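The Iltside Gauge

Print this page | E-mail this story
Shares: 26 | Comments: 4

The gauge at Iltside was read at six each morning and entered in the book in millimetres. In July it stood at 800 on the first day and fell by small amounts after that. The reader had been sent by Fleva, the company that ran the lock, and had a bed, a table and a telephone in the room above the pump.
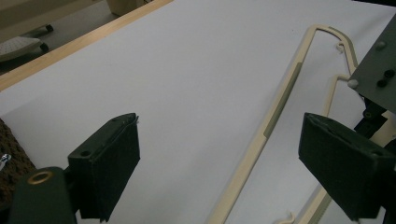
Evaporation could explain only part of the fall. The reader worked out the rest on the back of a delivery note and got a loss of nearly 4 millimetres a day through the lower gate. The sum was done again after supper, at a white table with a light wooden edge, and the answer did not change. A second column was ruled in the book and headed "unexplained".

On Tuesday the reader walked down to Gotemgate with a torch and a tin of dye. The dye was poured in at the upper side of the gate and the time noted. It came through on the lower side after 123 seconds, in a thin line along the sill. The seal had been replaced in spring by Echeverría, and the invoice was still pinned up in the pump room, marked paid.

The reader telephoned Fleva, gave the figures and asked for the gate to be closed to boats. 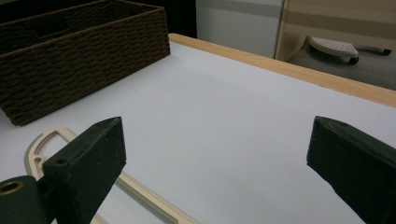
Fleva replied that a loss of that size was within tolerance, that the gate would stay open until the end of the season, and that the second column should be discontinued.

The reader wrote down the time of the call. At six the next morning the gauge stood at 774, a total fall of 26. It was entered in the first column. The difference was entered in the second, in pencil, and the book was put back on its hook.

Print this page | E-mail this story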